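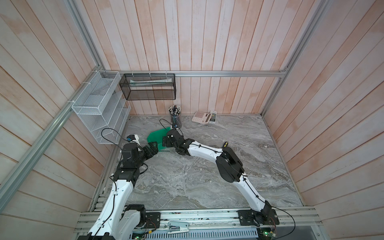

4.3 When an arm stalls with something in its gripper

July, by Amber Dobson

I wrote this bit after a bad morning with Vlad (our name for the two-arm booth). The right arm stopped dead halfway through a handover, still gripping the dustpan, and I did the daftest thing possible – I cut the power. With no power there's nothing holding the joints up, so the whole arm dropped on to the table and took a tooth out of the wrist gearbox. Please don't copy me!

The log showed error 313, an overload on the elbow servo. If you get the same one, do this:

1. Press Pause in the Findura window. Leave the mains switch alone for now.

2. Look at the elbow temperature on the Status tab. Over 85 degrees, leave it paused until it drops. Mine took ages, so go and put the kettle on.

3. Put one hand under the forearm, near the wrist, and take the weight. Keep your fingers out of the elbow – it can close up very quickly.

CAUTION: Pause the left arm as well. It has its own controller and will happily carry on reaching for the dustpan while your hand is in the way.

4. Choose Release Right and lower the arm gently to the table. The gripper stays shut at this point, and that's fine.

5. Choose Open Right, hold the dustpan by its handle and slide it out. If the fingers won't let go, don't lever them apart with a screwdriver (yes, I've done that too). Go to section 4.5.

6. Follow the wrist camera cable down with your fingers and feel for a snag. The loop needs enough slack for a full turn of the wrist.

7. Clear the error, then run Home at the slowest speed with your hand on the stop button.

Note: the Branano firmware sets the grip limit to 1000 out of the box, and I found that far too strong for thin plastic. I've brought mine down a good way and haven't had a 313 from a handover yet. Wolon sell the replacement wrist gears in packs of 4.

If it stalls again straight after homing, stop there and check the elbow bolts as in 4.6.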